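Washing Up by Hand in Shared Kitchens: A Study of Water Use at Hurnau Hall

Student project report
Department of Environmental Studies, Tusstead College
Submitted by Wing-sze Kao
5 September 2018

Summary

This report presents the results of a study of hand dishwashing in the shared kitchens of Hurnau Hall. The study compared two ways of washing up: under a running tap, and in a filled sink with a separate rinse. Water use was read from meters fitted to the cold and hot supply of each kitchen sink. Residents who used the filled sink method drew less water per meal. The difference was largest in the evening, when several people cooked at the same time. The report recommends that the Hall fit sink plugs in all kitchens and change the printed guidance given to new residents.

1. Background

Hurnau Hall was built without dishwashers. Each kitchen serves six residents and has one double sink, one draining rack and one set of shared cookware. Residents bring their own plates, cups and cutlery. The Hall pays for water through a single supply account, and no resident receives a bill. Earlier work by the Department dealt with showers and laundry only, and the kitchens had never been metered.

An inspection carried out in November, before the study began, found that most of the kitchen sinks had no working plug. In several kitchens a cup or saucer was being placed over the drain in its absence. Residents who wished to fill the sink were in practice unable to do so.

2. Method

Three kitchens took part. All were on the same floor and had the same type of tap. The first kitchen received no change and served as the comparison. The second received new plugs but no guidance. The third received new plugs and a one-page guide, which was fixed to the wall beside the draining rack.

Meter readings were taken each morning and evening by the author. Residents were asked to mark a sheet each time they washed up and to note whether the load was small, medium or large. A small load was defined as the items used by one person for one meal. Pans were recorded separately - an early trial had shown that a single burned pan could use more water than everything else in the sink.

A total of 300 completed entries was set as the point at which recording would stop. This number was chosen so that each kitchen would be represented on both weekdays and weekends. Entries with no load size marked were left out and were not replaced by estimates.

3. Results

The comparison kitchen drew the most water. Its meter passed 3000 liters before either of the others. The kitchen with plugs only showed a modest reduction, and the kitchen with plugs and guidance showed a clear one.

The type of item mattered as well as the method. Flat plates were washed quickly in all three kitchens. Deep bowls, jugs and other vessels with a narrow middle took longer, and residents tended to rinse them several times under the tap even when the sink had been filled. Comments on the sheets suggest that soap left inside such items was the main concern. One resident wrote that she rinsed her Nurkska jug "until it stops squeaking." Glossy white glazes also drew comment, as tea stains were easier to see and led to repeated washing. 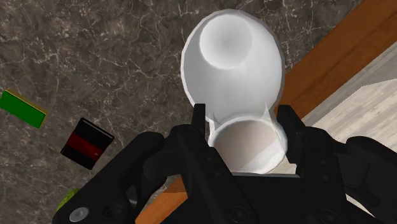
Figure 1. Glossy white vessel with a narrowed waist, over dark marbled stone. Computer rendering.

4. Limits of the study

The residents knew that water was being measured, and this may have changed their habits. The three kitchens were similar but not identical, and the comparison kitchen had two residents who cooked large meals on most evenings. The energy needed to heat the water was not included. A longer study would allow the kitchens to trade places, so that each could be observed with and without the changes.

5. Recommendations

The Hall should supply a plug for every kitchen sink and keep spares at the front desk. The guidance sheet should be posted in all kitchens and should include a short section on deep vessels, with advice to soak them first and rinse them once in the second sink. Burned pans should be left to soak overnight - a shelf for this purpose would keep the sink free. The meters should remain in place for the next academic year, with readings passed to the Department each month.

Acknowledgments

The author thanks the residents of the three kitchens for completing the record sheets and the Hall office for access to the supply cupboards. The guidance sheet and the blank record form are held by the Department and may be requested by other student projects.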